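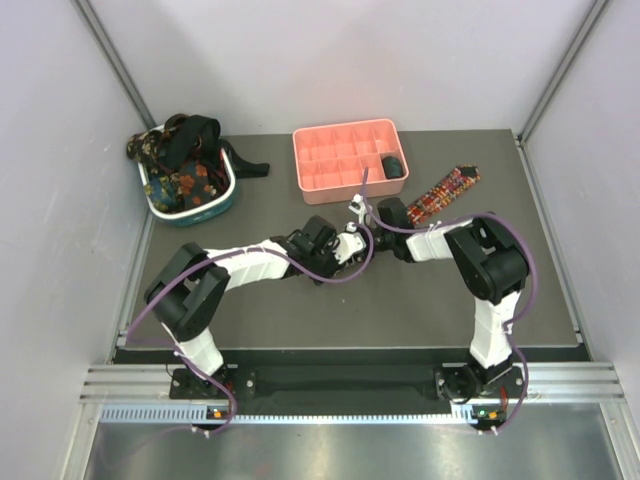
**To:** Program office, Nishad Fund
**From:** Loreline, Flustora county desk
**Re:** Debate transparency grant, second progress report
**Date:** 9/4/19

You asked for this one to be shorter than the last, and for fewer adjectives. We'll do our best on the first part.

## Where things stand

The grant pays us to find out how candidate debates in Flustora County get put together: who writes the questions, who sees them early, who picks the moderator, and who decides that the guy polling third has to stand by the fire exit. We promised a records archive, a public website and a set of model rules that both county parties would be asked to sign.

The archive is in good shape. We now hold 3341 pages of emails, memos and seating charts from the last 4 election cycles. A surprising share of it concerns podium height. One campaign sent eleven messages on the subject and got a riser out of it, then lost the race anyway.

The website is up, in the sense that it loads. Search works for single words. If you type two words it gives you everything containing either one, so a search for "question list" returns most of the archive. The fix is in the contract and the contractor says it's next.

The model rules are behind. More on that below.

## Records requests

We have filed 368 requests since the grant began. Most got an answer inside the legal deadline, and we'd like to say something nice about the county clerk's office, which has been quick and polite even when we were neither. The school district, which hosts two of the debates, is another story. It first told us it had no records, then that it had too many, and then sent a bill for copying. We've appealed the bill.

The parties themselves aren't covered by the records law, so we simply asked. One sent a box. The other sent a statement about its long commitment to openness, one page, with nothing attached. We won't say which is which in a report that might be forwarded, but both of them have already guessed wrong.

## The model rules

Our draft had three main points. Nobody connected to a campaign sees the questions in advance. If somebody does, it gets disclosed before the debate and not in a memoir. And the moderator can't have given money to anyone on the stage.

Both parties told us they agree with every word and can't sign. Each would be glad to go second. We have tried getting them to sign on the same afternoon in the same room, and we got as far as arguing over whose room. The public library has offered one — it has a single door, so the question of who walks in first is still open.

The Fetis town forum isn't run by either party and adopted the draft in a single meeting, with one change to let the audience clap. That makes one signature against a target of three. Fetis holds its next forum in December and we'll be there to see whether the rules survive contact with the sewer bond.

## Money

We are under budget on travel and over on copying, for the reasons given above. We'd like to move $2000 from the travel line to the copying line. If the appeal with the school district goes our way we'll move it back, though we wouldn't hold dinner.

The printing line hasn't been touched. It was meant for the signed rules.

## Next period

- Get two-word search working
- Hear back on the copying appeal
- Publish the moderator donation list, after a second check of the names. There are two moderators with the same last name and only one of them gave
- Keep asking both parties, in alternating order so neither can say it was asked first

The spending table and the full request log will come separately, since your upload form rejects anything with more than one tab.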